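Third month without the car and I'm still getting asked how it's going, so. An update. Typing this fast before the bus.

Short version – fine. Mostly fine. January was awful.

I sold it in January, which was dumb timing. Should have waited for spring like everyone told me. Snow on the ground, sidewalks a mess, and me standing at the Hirvonen Street stop with two grocery bags and one glove. The 10 comes every half hour if it feels like it. I missed it a lot at first. Now I know to leave the house when the kettle clicks off, don't ask me why that works.

Money. The insurance was $210 a month, gone. Then the last repair bill before I sold was $447 for something to do with the front end, and that was the one that did it. I paid it, drove home, heard the same noise, and put the listing up that night. Sold to the first guy who showed up. Probably could of gotten more. Don't care.

Bus pass is cheap. Boots were not. I bought a pair of Havia boots on sale and they are the best thing I own now, ugly as anything, warm. The backpack is a Trelix, old one from college, zipper going on the left side. Need to deal with that before it dumps my lunch on the street.
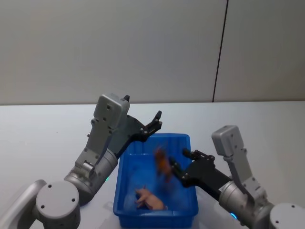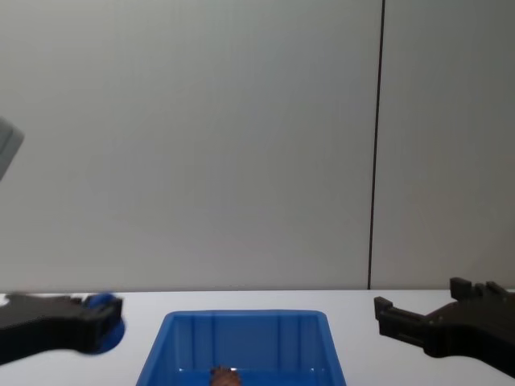
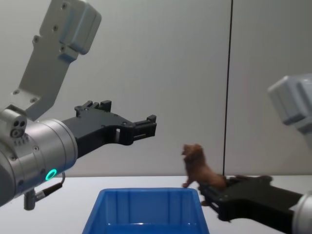
Groceries took the longest to figure out. With a car you just buy stuff. Big jug of detergent, sure. Bag of potatoes, whatever. On foot you think about every pound. I go 3 times a week now, small trips, and I throw out way less food. Didn't expect that. The spinach gets eaten. Cat litter is still a problem – I get it delivered and feel a little bad about teh guy carrying it up the stairs.

The Trullari market by the bridge turned out to be on my way home. Drove past that place for years and never went in. Good bread, weird hours. They close for lunch, like an actual closed door with a sign. I've stood out there like a fool more than once.

Things I miss:

Singing. You can't sing on the bus.

Leaving a party when I want to. The last bus is 11:10 and I'm the one checking my phone under the table.

The beach. Have to sort that out before summer, maybe rent something for a weekend. Haven't priced it.

Things I don't miss: parking. Scraping the windshield. That little light on the dash that never meant anything good.

Sleep is better too, might be the walking. Might be I quit coffee after two, so who knows.

A couple of people asked if I'd do it again. Yes, but in May. And I'd buy the boots first.

Next post will be the bike question, I've been looking at used ones and have opinions already. If you have a rack you want to get rid of, email me. Okay, bus.

Contact | © 2023 All rights reserved | Back to top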